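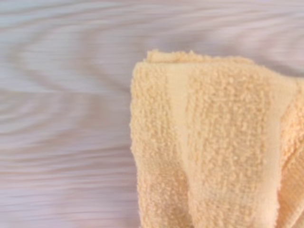 Printed advertising reaches most homes whether or not it has been asked for, and a household that sets aside a fixed place and time for dealing with it will waste less money and less paper. The Bekcombe Household Advice Service recommends that leaflets, catalogues and money-off vouchers be sorted once a week, at the kitchen table or any other clear surface. Offers should be read with a particular article in mind. A folded terry towel in soft peach, such as the one shown, may be advertised by its colour and its sale price alone, and the reader should look in the small print for the size, the weight of the cloth and the washing instructions before deciding that it is a bargain.

Sorting the post

Keep one tray for all advertising material and empty it completely each time. Addressed letters should be opened first, as notices from a bank or an energy supplier are sometimes printed in the style of an advertisement and may be thrown away by mistake. Remove plastic wrapping and any sample sachets before paper is placed in the recycling. Catalogues with glued-in cards should have the cards taken out.

Vouchers worth keeping should be cut out at once and the closing date written on the front in ink. An ordinary bulldog clip on the inside of a cupboard door holds up to 40 without difficulty. Place the earliest date at the front. Vouchers for goods that the household does not normally buy are best discarded, however large the reduction.

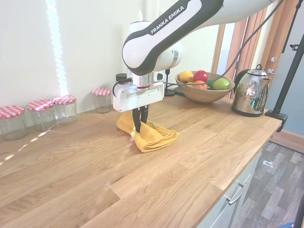
Where a voucher requires a minimum spend, write that sum beside the closing date. Rafail Moschos, who prepares our guidance on household budgets, advises checking the unit price on the shelf label as well. A reduced large packet may still cost more per 100 grams than the shop's own smaller one.

Comparing advertised prices

Words such as "from" and "up to" deserve attention. A Hoteso catalogue delivered in Bekcombe in March offered bed linen at "up to 74 per cent off", and the full reduction applied to single pillowcases in one colour. Readers who are planning a larger purchase should keep the advertisement until the goods have arrived and been checked - it may be needed if the description is disputed.
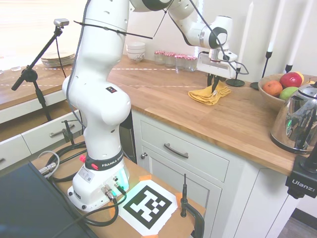

Delivery charges are frequently printed on the back page or on the order form. Add them to the price before comparing one firm with another.

Reducing what arrives

A plain notice beside the letterbox will stop many hand-delivered leaflets. Addressed catalogues must be cancelled with the sender, quoting the customer number printed above the name. Allow six weeks, as labels are often prepared well in advance. If material continues to arrive after that, write again and keep a copy of the letter.

Printed notices for the letterbox may be requested from Grigoris Stergiou at the Cidport office, quoting leaflet 3067. Please enclose a stamped envelope.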